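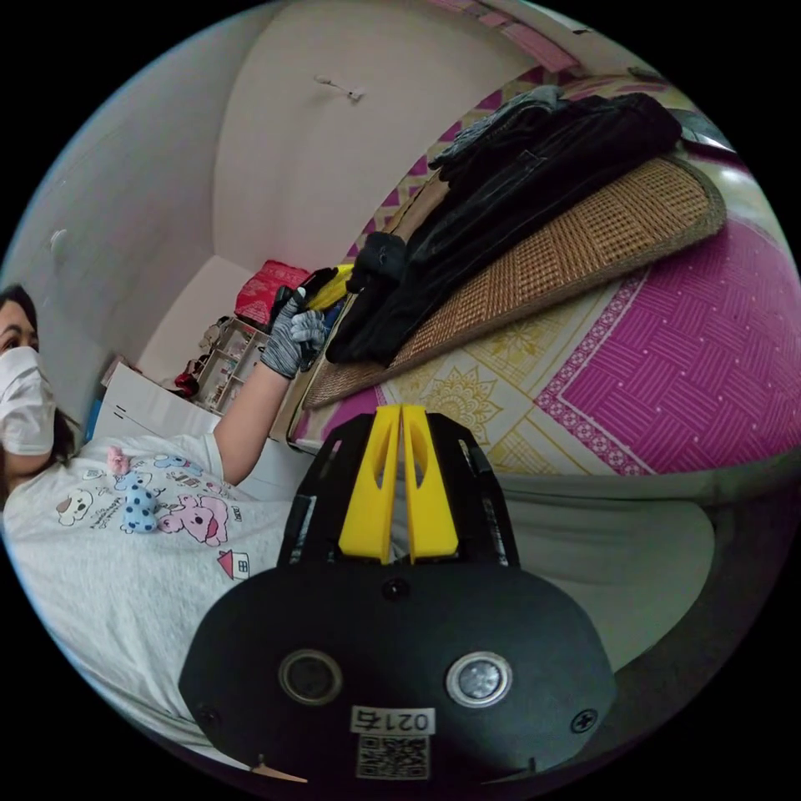

4.2 Handheld capture kit

We assessed the handheld kit sold by Zustum as a source of household demonstrations for bimanual and single-arm policies. The kit consists of a two-finger gripper carried by the operator, a camera with a circular wide-angle view mounted on the tool, and an upload service that returns time-aligned video and gripper state. No arm is needed at the point of capture. The fingers are a wear part and are sold in sets; we used the slotted yellow version throughout.

Figure 3. View from the tool camera in a bedroom. The yellow fingers point toward a bed with dark clothing piled on a woven mat; the operator wears a knit work glove. The unit number, 0217, is inverted in this view.

Operators received one page of written instructions and a short call with the vendor. They were asked to work in their own order and at their own pace, and to keep the fingers in view during each approach. Clothing was left as found. We did not ask for plain bedding or cleared surfaces, and patterned textiles of the kind in Figure 3 are common in the set.

The five units on loan produced 3909 episodes, of which 1888 concerned garments or bed linen. The service rejected 146 episodes at upload, most of them for lost tracking. Rejections were concentrated where the tool was held low over uniform fabric – black garments were the worst case – and the camera had few stable features to follow. Raising the tool briefly before each grasp reduced the problem, but it also lengthened the approach and introduced a motion that the trained policy later copied.

Image distortion near the rim of the view was handled by the calibration file supplied with each unit. We found the files adequate for the central region, where the fingers and the target normally lie. Toward the rim, residual error was large enough that we masked the outer band before training. The body of the gripper occupies a fixed area at the bottom of the view and was masked in the same step.

The label and square code on the body were used to match each unit to its calibration file. Lanz (Svenja Lanz, Sotosa) repeated the matching by hand on the garment episodes and found no unit assigned to the wrong file.

Two limits apply to these results. The kit records finger opening but not contact force, so a firm grasp and a light one on thin cloth are hard to tell apart. The price we were quoted in September covered hardware and storage; export in raw form was charged separately.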